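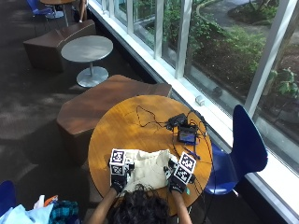

*Canvas tote on the round table, crumpled.*

I have been meaning to write about bags for ages, and since it's a wet Saturday (17 Oct 2026, for those of you who like to know these things) and the kettle has only just gone on, I may as well get started.

It began with the cupboard under the stairs. You'll know the sort of cupboard I mean — hoover at the front, wellies somewhere in the middle, and at the very back a great soft heap of shopping bags that slides out on to your feet whenever you want the ironing board. I pulled the whole lot out last week and spread them along the hall. There were the thin ones from the chemist, the stiff blue ones that never stand up when you need them to, a cool bag with a zip that went years ago, and then the cotton ones, which are really what I want to talk about.

I'm terribly fond of a cotton bag. My mother had one she'd made from an old bolster cover, and it went to the market in Zundport with her every week of my childhood. It smelled of leeks and, faintly, of pennies. She washed it on a Sunday night, hung it over the back door and had it ready again by morning. I don't remember there ever being a second one. Perhaps there was, and they looked the same!

Mine have come from all over. One's from Dewulf, the bakery on the corner by our old flat, and it still has a crease where I carried a frozen loaf home on the bus. One came free with some curtain fabric from Stirero. Two were presents, and far too nice for potatoes, so of course they've never been used at all.

Csaba Fodor, who taught the mending class I went to last November, was very firm with us on the matter of handles. They always give out before the bag does, he said, and always at the same place, just where the strap meets the hem. He had us unpick the old stitching, lay a scrap of tape behind the worn bit and sew a square with a cross in it. I used a Ukance needle which was much too thick for the job and made holes you could have posted a pea through, but the handle has held through a good many tins of tomatoes since.

As for washing, I do mine cool, with the towels, and pull them straight while they're damp. I did once try a hot wash, and ended up with something that would hold a paperback and a satsuma.

Folding I'm still working on. My sister does hers in thirds and then tucks the handles in so it makes a neat little parcel. Mine come undone in the drawer — too much air in them, she says, and would I please press harder. I've moved the best ones to a basket by the front door, and the chemist's bags have gone in the box for the school fair.

The cool bag is still in the hall. If anybody knows how to put a new slider on an old zip, do leave me a note underneath, and I'll have a go at it next weekend.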